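Setting house rules for a table-top arm

I've been asked three times this month how we decide what the arm may and may not do when it's handling dishes, so I'm writing it all down in one place. This is how we do it at Skedham. Your risk assessment comes first, always, and if your site rules are stricter than mine then please follow yours!

What you need before you start

A printed copy of the arm maker's manual, a roll of floor tape, a log book (paper, with numbered pages) and one other person. I do mine with Beril Karaca, who is much fussier than me and therefore very useful.
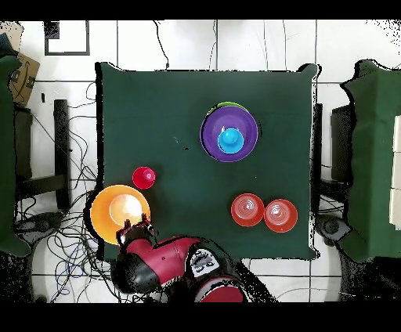
Pick the person in charge of the stop button and write their name in the log before the power goes on. It sounds a bit school-ish, I know, but we had a muddle in February where Yoga thought I had it and I thought Yoga had it, and we were both at the kettle.

Step 1. Agree what counts as the work area

Go by the furthest point the arm can reach, not by the size of the table. Swing it out slowly by hand if yours allows that, tape the floor, then add your walking margin on top. Anyone inside the tape with the arm live has to be named in the log. Visitors stay out, even the nice ones.

Step 2. Sort out the cables

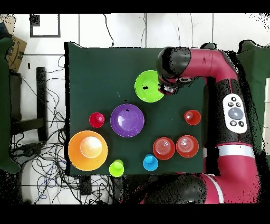

Our rule is no cable where feet go. Behind or to one side is fine, as long as you've agreed which side and you walk round the other way. Guido Rizzi wants everything in trunking and he's probably right, but the arm gets moved too often for that at the moment.

Step 3. Write the item rules

Keep these short enough to read standing up. Ours are:

Plastic only until the routine has been signed off.

Nested cups and bowls count as one item unless the task is to separate them.

Anything hanging over the table edge gets pushed back in before the next run, with the arm stopped.
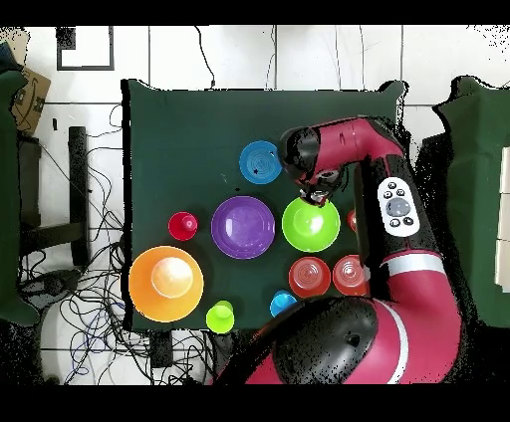 Step 4. Set the speed and do a dry run

Start at the slowest setting you've got. Run the whole routine once with the gripper kept open, one of you watching the wrist and the other watching the elbow (people forget the elbow, and it's the bit that comes round behind things). Only then let it pick anything up.
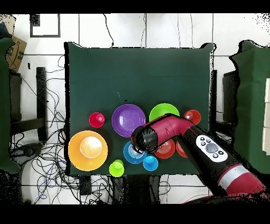 If either of you says stop, it stops, and you have the argument afterwards. Write down the reason even when it feels silly. Page 88 of our log just says "Beril didn't like the noise", and I'm glad it's there.

Step 5. Review

We go back through the rules every 6 weeks and cross out anything we've stopped following, or else start following it again. Last changed 1 August 2019, when Wahyudi Govindasamy got me to add the bit about nested cups.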